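Tuswood Snack Counter Wants Your $14. Is the Basket Worth It?

October 19, 1999

TUSWOOD -- Another month, another food counter promising to change how the town eats lunch. The newest is Movotari, a steamed bun shop that takes over the old shoe repair storefront next to the bank. Its owners say they put 2,000 flyers in mailboxes ahead of opening day. The flyers use the word "authentic" four times and don't list a single price.

The prices, when you finally find them on a card by the register, are easy to remember. A basket of buns costs $3. The "home set," a small bamboo steamer with a round dish and a sheet of instructions, costs $14. Co-owner Danica Tichý says the set pays for itself inside a month. That assumes you were already buying buns several times a week, and few people in Tuswood were.

Tichý also says bamboo makes a better bun than metal does. The idea is that bamboo soaks up some of the steam, so less water drips back down on the dough. Plenty of home cooks would agree with her. Plenty of others line a metal steamer with a dish towel under the lid and get along fine.
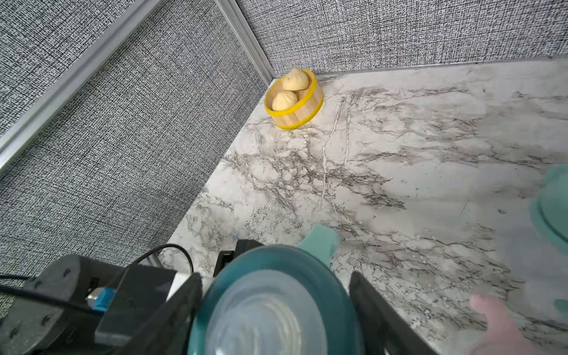 Do you need a bamboo steamer to make buns at home?

Any pot with a rack and a tight lid will do the job, as long as the water stays below the buns and you leave them room to swell.

Anahera Merrick, who has run the cooking class at the Flatora Community Hall since March, was not sold on the home set. "It's a nice little basket," she said. "It's also a little basket. If you have a family, you'll be steaming in shifts all evening." She would like to see a bigger one offered, with a lid that fits snugly.

The instruction sheet could use work too. It tells buyers to steam "until done" and says nothing about drying the bamboo before putting it away, a good way to end up with mold. Tichý said a longer version is being written. She could not say when it would be ready.

As for the buns, the pleats on top are neat and the dough is soft. The pork filling was sweet and there wasn't much of it. Movotari closes at 4 p.m., which rules out dinner, and it takes cash only.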